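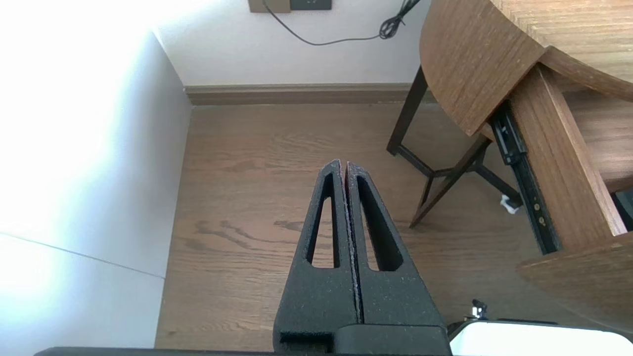 용돈 기록장 시험, 중간 메모
2022년 11월 30일

Etico 용돈 기록장 2차본을 네 가구에 돌린 결과 정리. 회수는 다 됐고 원본은 2224번 봉투에 넣어 둠.

1차본에서 제일 말이 많았던 건 칸 크기였다. 저학년 아이들은 글씨가 커서 '산 것' 칸에 두 글자 이상 못 쓴다고 했다. 이번에는 칸을 세로로 늘리고 하루 줄 수를 줄였다. 넘치는 글씨는 거의 없어졌다. 대신 한 주가 한 장에 안 들어가서 뒷장으로 넘어가는데, 뒷장은 비어 있는 경우가 많다. 아이들이 넘기는 걸 잊는 듯하다.

금액 단위는 1000원으로 시작했다. 한 집에서 900원짜리 간식을 사고 나면 거스름돈을 어디에 적어야 하는지 모르겠다는 쪽지가 왔다. '남은 돈' 칸이 있기는 한데 오른쪽 끝이라 눈에 안 띈다. '쓴 돈' 바로 옆으로 옮길 것.

부모 확인란은 의견이 갈렸다. 서명란이 있으니 검사받는 숙제 같다고 한 집이 있고, 그거라도 있어야 저녁에 같이 앉는다고 한 집도 있다. 나는 빼는 쪽이지만 이번 자료만으로는 정하기 어렵다. 3차본은 있는 것과 없는 것 두 가지로 뽑는다.

심부름 값을 용돈에 섞어 적은 집이 하나 있었다. 따로 적으라는 안내문을 넣었는데도 그랬다. 안내문이 표지 안쪽에 있어서 안 읽은 것 같다. 첫 장 맨 위로 올린다.

종이는 Hemau 것이 지우개질에 잘 버틴다. Drurkov 것은 싸지만 두 번 지우면 보풀이 인다. 표지는 둘 다 문제없음.

할 일
- 남은 돈 칸 위치 수정
- 한 주를 펼친 두 면에 배치해 보기
- Abera에 제본 방식 문의(스프링이면 왼손잡이 아이가 불편하다고 함)
- 스티커는 보류. 붙이는 데만 관심이 쏠린다는 의견 있음
- 3차본 배포는 새 학기에 맞춰 3월. 그 전에 안내문 초안을 공용 폴더에 올려 둘 테니 보는 사람은 여백에 의견 적어 주세요.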